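Ticket: Etikettendrucker im Packraum druckt versetzt
Status: gelöst
Bearbeiter: Telmo Mateos

Gemeldet am Freitag kurz nach acht. Der Drucker Vadar am Packplatz zieht nach jedem Etikett ein leeres Stück Band nach. Der Text sitzt etwa 10 mm zu tief, der Barcode ist unten abgeschnitten. Am zweiten Platz mit demselben Modell tritt der Fehler nicht auf.

Neustart ohne Wirkung. Treiber aus Lenuna neu zugewiesen, ebenfalls ohne Wirkung. Testdruck direkt am Gerät ist sauber - der Fehler kommt also aus der Druckvorlage oder der Warteschlange.
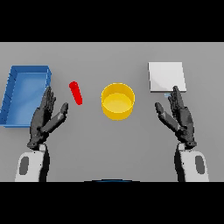
In der Vorlage »Cillura Kleinteile« stand die Etikettenhöhe auf 20 mm, eingelegt ist aber die Rolle mit 15 mm. Die Vorlage wurde im März für die große Rolle kopiert und danach nicht zurückgestellt. Höhe korrigiert, Sensor neu kalibriert, Warteschlange geleert. Danach Probedruck mit zwei Artikeln: blaue Schale, offen, flach, und roter Zylinder, klein. Beide Etiketten vollständig, Barcode vom Handscanner gelesen.

Noch offen: Obi übernimmt Änderungen an Vorlagen erst nach erneuter Anmeldung. Wer am Packplatz noch mit der alten Sitzung arbeitet, bitte einmal ab- und wieder anmelden. Die große Rolle bekommt eine eigene Vorlage, Ticket dazu ist angelegt.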